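The Long White Table

I have a theory that every shared office has one table where things go to wait. Ours is white, it's long, and it sits across from the conference table with the nice light wood top, which stays weirdly clear by comparison. Guess which one I work at!

I moved my desk life there last July, when the studio where I write catalog copy gave up its assigned seats. The idea was that we'd all carry our stuff in a Grondero tote and leave nothing behind at night. I lasted 5 days. By the second week I had a mug there, then a pen box, then a stack of mail I kept meaning to open (I still have some of it).

So this spring I decided to do a proper clear-out, one table, one afternoon, and a budget of 54 dollars for whatever containers I needed. I spent most of it at Trovar on small clear organizers, the kind with little white compartments inside, and I'd buy them again tomorrow. Pens lie flat, you can see them from your chair, and the cap you lost is usually in there too.

Drinks are the hard part. I'm a cup person in the morning - red and white, always - and a bottle person after lunch, and by four o'clock I've got both going and haven't finished either one.
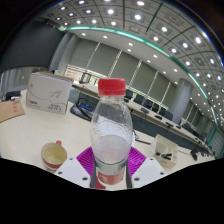

What stays, what goes

Bottles go first. If there's only a swallow left, drink it or pour it on the plant and put the thing in recycling. I used to keep mine for refills, and at one point I had a whole row of them behind my De Haan lamp.

Product boxes are my weakness. A good white carton with a bit of line art on it feels too nice to flatten, and I'll stand one on its side for months as a sort of wall. My rule now is one box, and it has to have something in it. Flat cardboard goes out the same day, even if it looks handy.

Cables get a Terine pouch, all of them together, tangled or not. I've tried labeling and I've tried those little ties. The pouch won.

The cup I'm keeping right where it is.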